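## About Asach

Asach sells small storage goods for desks and kitchens from a shop in Willau. We opened with 6 products and now carry 20, most of them baskets and trays from two makers, Zurus and Kubíček.

Every new item spends time on a plain work table before we list it. We check the rims, the handle and how it sits on a flat top. 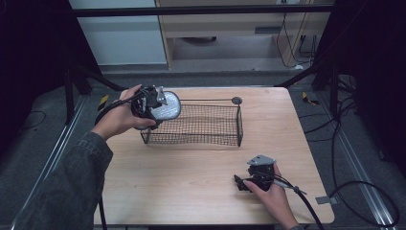
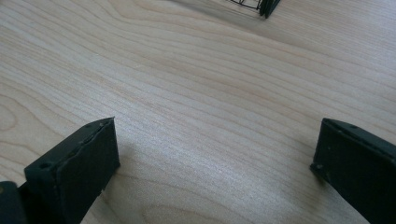

*By the Asach shop team | Updated September 10, 2022*

A black wire-mesh basket with a rod handle is the kind of piece we get asked for most. The light wood tabletop shows its grain clearly, and we keep it free of varnish stains and tape.

Orders leave Willau within 2 working days. The shop is closed in December.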